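Office and Workshop Coordinator, Klinhom Repair Library
Part time, 26 hours a week, based in Turnitz

We have been lending, mending and passing things on in Turnitz for long enough now that the phone rarely stops, and we would dearly love somebody friendly and organised to help us keep up with it all. We have 2,830 members on the books, and most of them like a chat!
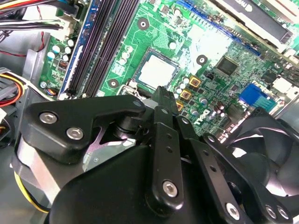 Your mornings would mostly be spent at the front desk, booking in repairs, answering emails and finding the right person for whatever has come through the door. It might be a toaster, a winter coat or a desktop computer with its case open and a green Dell motherboard showing, and you needn't know how to mend any of them. What we do ask is that you listen kindly, write things down clearly and ring people back when you've said you will.

After lunch things get quieter, and that's when you would look after the rota, order supplies and put together our newsletter, Oseo, which goes out to members every month.

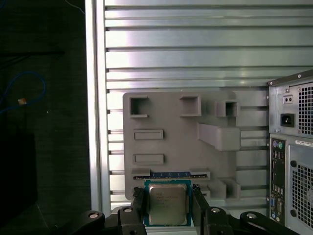 We'd also like you to help plan our May open day (we had 300 visitors last time, and ran out of cake by two o'clock). Office experience is welcome but so is experience of running a busy household. You'll have 6 weeks of paid holiday and a proper induction.

To apply, send us a letter about yourself, or drop one in at our Groltelon Street door before 4pm.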